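FROM THE WORKROOM – December

Quick one this time, the kettle is on and the van is due at 11. Sorry to anyone who wrote in about the last issue and got a one-line answer. Will do better. Probably.

Baskets, then. You asked for baskets.

We had the big sort-out at the Lasten hall, the one we have been putting off since the roof was done. Everything off the shelves, everything onto the tables, and then the usual standing about holding things and saying well, where did this come from. A lot of it is woven. More than I remembered. Trays, bread baskets, two of those tall ones for umbrellas, a lidded thing that smells of onions and will go on smelling of onions. Plus the linens, which are their own story and I will get to them.

What's staying: anything round with a sound rim. Round ones stack, they get borrowed, they come back. The harvest table uses them, the raffle uses them, the Benítez Street lunch uses them every single month and would like four more if you have any at home doing nothing.

What's going: anything with a handle that has been fixed with wire. I know. Some of those are old friends. But wire catches sleeves and it catches towels and last spring it caught a thumb. They are in the blue crate by the side door, free to whoever wants them for logs or cats.

Cleaning. This comes up every time so here goes, cut it out and stick it inside a cupboard.

Take it outside, turn it over, bang the bottom with your hand. Then do it again, there is always more. Soft brush next, an old paintbrush is best, going along the weave first and then across. Get right down into the corner where the side meets the base. Dont use the vacuum with the hard nozzle on it, you will snap the thin reeds and then you've got a hole that only gets bigger.

Damp cloth, not a wet one. Warm water and a small squirt of dish soap. Wipe, turn, wipe. Rinse the cloth more than you think. Let it dry somewhere with air moving, out of direct sun and well away from the heater. A day at least, two if the rim is a fat wrapped one, they hold water inside.

If it has gone mouldy, leave it out of the hall altogether please. Bag it, label it, tell us.

Brittle ones can sometimes be brought back. Mist with plain water, drape a damp towel over, leave overnight, then dry it slowly. Works on willow and most reed. Doesn't do much for the shiny varnished sort, and I have given up on the ones that were spray painted gold.

Linens. All the towels and table cloths came out too and got sorted by size, which took longer than the baskets by a mile. Some 400 pieces, if you believe the tally sheet, and the tally sheet has tea on it. Napkins are now in the Fovenetti cupboard, second shelf. Big cloths are rolled and standing up in the tall bin. Please roll, don't fold. The creases on the long one at the autumn supper looked like a road map.

Blues with blues, whites with whites, anything with a stain goes to the rag bag and not back in the pile hoping to be overlooked. I have done it too.

The Lotex dye from the craft evening is still bleeding, by the way. If you took home anything from that batch wash it by itself. Three goes at least. One of our pillowcases is now a sort of sad lilac.

Money, briefly. The rummage table brought in $697, better than last year, and most of it is going on shelving. Proper shelving, fixed to the wall, with a lip along the front so the round things stop rolling off. If you have opinions about brackets come along and have them in person.

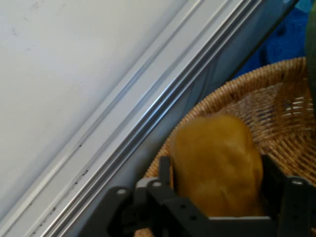

Page last changed: December, 3:11 pm

Round basket like this is the kind we're after for the lunch. Thick coiled rim, close weave inside, that light honey color if you can but really any color will do. A few pale gaps in the weave don't matter for bread rolls, there is a napkin going in anyway. For anything small – buttons, pegs, seed packets – put a cloth down first or you will be finding them on the floor till spring.

Lining them is easy and we have plenty of cotton left over. Measure across the top, then down one side and double it, add the base, add a bit for the hem. Cut a circle. Run elastic round the edge. Done. It doesnt need to be neat, it gets tucked under the rim. If you would like a piece of fabric cut for you, leave the measurements in the notebook by the kettle and say which color.

Drop-off for baskets is the side door, mornings, any time before 11. Put your name on a bit of masking tape underneath if you want it back after. No name and it belongs to the hall.

Still missing: the oval tray with the green edge, the good bread knife, and the lid to the big sewing box. Check your car trunk.

Mending table is on again once the holidays are over. Bring your own thimble. We have needles, thread, reed in two thicknesses and one pair of side cutters that everybody fights over, so bring those as well if you've got them.

Van's here. More next month.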